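Section 2: Clearing and setting up your desk

Right, you've got the Cladstead desk standing up and the bolts are tight (if they aren't, go back to Section 1, I'll wait). Now for the bit I like best - working out what lives on top and what doesn't. I've done this more often than I care to admit, and I still get it wrong if I skip step 1.

1. Take everything off. Yes, everything, even the pens. Put it on a chair or a side table where you can see it.

2. Wipe the top with a damp cloth and let it dry. Go easy around the cable hole, water loves to sit in there.

Caution: please don't use spray cleaner with bleach in it. Merja Pitkänen tried it on hers and the finish went a funny colour.

3. Feed your cables through the grommet before any of the heavy gear goes back. Pull through a bit more than you think you need, then tuck the slack underneath.

4. Put the biggest item down first. For most of us that's a printer or a paper tray, and it wants to sit well back from the edge so your elbows have somewhere to go.

5. Bring the little things back one at a time. If you haven't touched it since August, it goes in a drawer or the bin.

Note: the curved edge marks easily while it's new, so lift things over it and don't drag them.

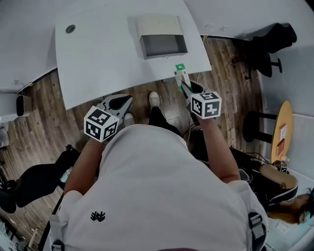

Small stuff always ends up along the front of a desk, and I'm as guilty as anyone. It's where your hand lands when you put something down, so it's the first place I check at the end of the day. The little green thing at the front edge of the white desk is just the sort of item I mean - one good bump with a sleeve and you're on your knees looking for it. Slide those back a hand's width, or give them a shallow dish of their own.

6. Park a small bin under the desk, off to one side, where your feet won't find it.

7. Roll your chair in and out a couple of times. If it catches on anything, shift that now, before you get comfy.

Drawer dividers are next, in Section 3.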